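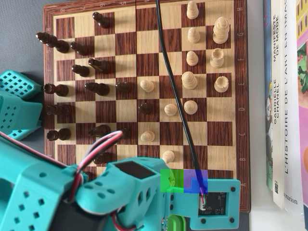

Allesard Robotics Lab, handout 3: comparing grippers on the chess task
Revised November 9, 2025

Aim

To compare two jaw designs, the Kaneko parallel pair and the Tuver pinch pair, on one arm and under one controller. Anything that is changed besides the jaws makes the comparison void.

Why chess pieces

A pawn and a king differ in height and shape, and both may stand close to their neighbours. The approach must therefore be planned as well as the grasp — a jaw that holds well may still knock over the next piece on its way in.

Procedure

1. Home the arm and load the Granatwood controller profile. Do not edit the gains.
2. Check that the camera cable has slack with the wrist turned 90 degrees each way.
3. Calibrate board to arm using the corner squares A8 and H8, then check against A1.
4. Run 8 trials per piece type: pawn, rook, king. Start every trial from the same position.
5. Change the jaws, repeat steps 1 to 4.

Recording

Log each trial as clean, shifted (a neighbour moved but stayed upright) or failed. A piece put down across a line counts as failed. Note the servo load at closure; the raw scale runs from 0 to 1,000.

Known faults

Printed jaws flex under load, and the closing position drifts over a long session. Re-zero between piece types. The February data were taken without this step and should not be pooled with yours.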